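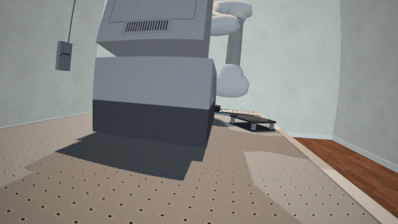
Un brazo robótico blanco junto a una máquina gris, sobre una mesa llena de agujeritos. Imagen hecha por ordenador.

¿Pueden ya las máquinas hacer las tareas de casa?

Algunas sí. Una lavadora lava la ropa y un lavavajillas lava los platos. Pero ninguna de las dos recoge los calcetines del suelo ni guarda los vasos en el armario. Para eso hace falta algo que agarre cosas y las lleve de un sitio a otro, y ahí empiezan los problemas.

Qué es un brazo robótico

Es una máquina con partes rígidas unidas por articulaciones, como tu hombro, tu codo y tu muñeca. En cada articulación hay un motor. Un ordenador decide cuánto tiene que girar cada uno. En el brazo blanco se distingue bien un codo redondeado, y de él baja un tramo largo y recto.

Por qué en la fábrica es más fácil

En una fábrica, las piezas suelen llegar siempre al mismo lugar y en la misma posición. El brazo puede repetir el mismo movimiento muchas veces. En tu cocina, en cambio, la taza está hoy junto al fregadero y mañana encima de un libro. Tú la encuentras sin pensar. Un robot tiene que buscarla con sus cámaras, calcular a qué distancia está y decidir por dónde cogerla.

También está la fuerza. Si aprieta demasiado, rompe un huevo. Si aprieta poco, se le cae.

Practicar dentro del ordenador

Muchos robots practican primero en una simulación, que se parece a un videojuego: hay mesas, paredes y sombras, pero todo está dibujado por un programa. Si el robot tira un plato, se vuelve a empezar y no hay que barrer nada.

El equipo del proyecto Starside hizo una prueba así. Su brazo tenía que colocar una taza en una bandeja. Lo intentó 47 veces y lo consiguió 33. Después pasaron al brazo de verdad y hubo que corregir varias cosas — los objetos reales resbalan, se doblan y pesan de forma distinta a los dibujados.

Entonces, ¿cuándo?

Depende de la tarea. Ya hay robots que aspiran el suelo y otros que cortan el césped. Doblar ropa lo hacen algunos brazos de laboratorio, pero despacio: el de Starside tarda aproximadamente 8 minutos en doblar una camiseta. Ordenar una habitación entera es mucho más difícil, porque cada habitación es diferente y cambia todos los días.

Para probar en casa

Ponte un guante de horno, cierra un ojo e intenta meter 4 lápices en un bote. Fíjate en cuántas veces corriges la mano antes de soltar cada uno. Un robot también tiene que hacer esas correcciones.

Palabras nuevas

Articulación: parte por donde se dobla o gira un brazo.
Simulación: imitación de algo real hecha con un ordenador.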